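The Packing Table: A Gallery

Thursday is parcel day at Drakow, and has been since Samah Abdel Rahman decided that having seven parcel days a week was the same as having none. We sell refills, spare lids, odd buttons and the sort of small kitchen part that gets lost behind a drawer. Most of what we send out would fit in a coat pocket. Most of what we send it out in would not, at least until this spring.

This page was meant to have the whole story in pictures, from the stockroom shelves to the post office counter. Mohcine Ghoneim went through the lot one evening with a firm hand and a cup of tea, and threw out everything with a thumb in it. The gallery is therefore shorter than advertised. The notes he wrote for it have survived in full, and I have left them in because he can be sensitive about his notes.

On boxes

We bought 200 small cubes from Jelidari in February. They come flat and have to be talked into shape. The bottom flaps go one under another in an order that Salma Farouk can do without looking and that I have to relearn every week, usually on the third attempt and with my chin holding something down. The top flaps are easier. They stand up by themselves and stay that way until you want them to lie flat, when they develop opinions.

The previous boxes were from Soliman and were perfectly good boxes. They were also big enough for a pair of boots, and a customer who had ordered one rubber washer wrote to ask whether we had forgotten the boots.

On filling

One layer of paper, then the thing, then more paper. Mahmoud Younis puts in less paper than anybody and has had two breakages in all his time with us, one of which he blames on a hill. Give the box a gentle shake by your ear. If it rattles, open it again. If it rattles a second time, check that it isn't your keys.

On tape

A single strip along the join and a hand's width down each side. We used to tape every edge, until a man in the next street brought his parcel back and asked us to open it for him.

On the row at the back

Anything that might come in useful goes to the far side of the table, against the wall. This began as a tidy idea. Bags, bits of card, boxes waiting to be told what they are for — all of it gets pushed back there on the understanding that it will be sorted by the end of the day. The day is not specified. Samah once cleared the whole row and within the hour we needed a long strip of card, so she has been unable to raise the matter again.

On labels

Large letters, dark pen, postcode on its own line. Abdelghani Zerouali writes the best hand of any of us and is rationed to 12 labels a sitting, after which his sevens start to lean. The printer is from Udex and does the rest when it is in the mood.

Orders still go out every Thursday. If yours is a small one, it will now arrive in a small box, and we would be glad to hear what you think of it, within reason. 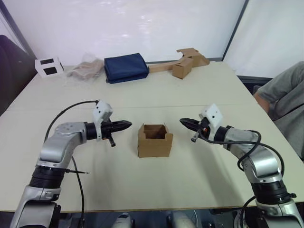
One of the small cubes, flaps up, with the useful row behind it.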